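Braucht ein Baby wirklich eine App?
Donnerstag, 14. November 2019

Im Januar kam unsere Tochter zur Welt, und seitdem bekomme ich Post von Firmen, denen ich meine Adresse nie gegeben habe. Die meisten wollen mir beim Schlafen helfen. Also beim Schlafen des Kindes, aber die Prospekte sind klug genug, die übernächtigten Eltern aufs Titelblatt zu setzen.

Der neueste Kandidat heißt Huno und ist eine Socke mit Sensor. Sie misst Bewegung und Temperatur, schickt beides ans Handy und malt daraus eine Kurve. 215 Euro kostet das Set, die zweite Socke zum Wechseln 14 Euro extra. Wer schon einmal gesehen hat, wie schnell ein Säugling eine Socke loswird, ahnt, wofür man die Ersatzsocke kauft.

Eine Freundin hat uns ihr Gerät für ein paar Wochen überlassen. In der ersten Nacht stand ich viermal auf, zweimal wegen des Kindes und zweimal wegen der App. Einmal hatte sie die Verbindung verloren. Beim anderen Mal meldete sie »ungewöhnliche Ruhe«. Das Kind schlief. Danach war es wach, weil ich mit der Taschenlampe am Bett stand.

Ich will niemandem etwas ausreden, was ihn beruhigt. Eltern von Frühgeborenen, denen die Klinik einen Monitor mitgibt, haben dafür medizinische Gründe, und sie bekommen eine Einweisung dazu. Mich stört der Markt daneben, der dieselbe Angst nimmt und sie gesunden Familien im Abo verkauft. 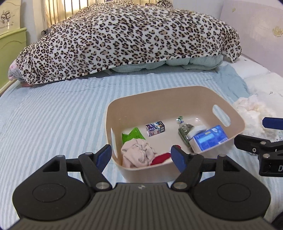
Bei Dukus, dem Hersteller unserer Wippe, läuft es kaum anders. Das Grundmodell für 80 Euro wippt, wenn man mit dem Fuß dagegen tippt. Das nächste wippt selbst und hat fünf »Rhythmen«, deren Unterschied ich trotz gutem Willen nicht erkenne. Im Laden wurde uns das einfache Modell erst gezeigt, als wir ausdrücklich danach fragten. Es stand hinten, neben den Badethermometern.

Und dann der Kinderwagen. Der große Janssen mit allem Zubehör lag bei 1113 Euro, der Becherhalter war nicht dabei. Wir haben einen gebrauchten Minier genommen, dessen Bremse quietscht. Ich wurde deswegen auf dem Spielplatz schon bemitleidet, von einem Vater, der gerade versuchte, sein eigenes Modell zusammenzuklappen.

Unsere Hebamme, Orsolya Kovács, hat auf die Frage nach der Grundausstattung eine Liste geschrieben, die auf die Rückseite eines Kassenbons passte. Windeln, Mulltücher, ein paar Bodys zum Wickeln, ein Schlafsack, ein Platz zum Schlafen. Ich hielt das damals für etwas nachlässig und kaufte einen Windeleimer mit Spezialkassetten. Inzwischen steht er im Keller, und die Windeln gehen in den normalen Müll, den man eben öfter rausbringt.

Natürlich gibt es Dinge, auf die ich nicht verzichten möchte. Die Trage zum Beispiel, obwohl ich vor der Geburt Witze darüber gemacht habe. Vielleicht urteile ich in einem Jahr auch über die Socke milder. Bisher habe ich aber noch keine Kurve gesehen, aus der ich etwas über mein Kind erfahren hätte, was ich nicht auch durch Hingehen und Nachsehen wusste.

Das Set haben wir vorige Woche zurückgegeben. Eine der beiden Socken suchen wir noch.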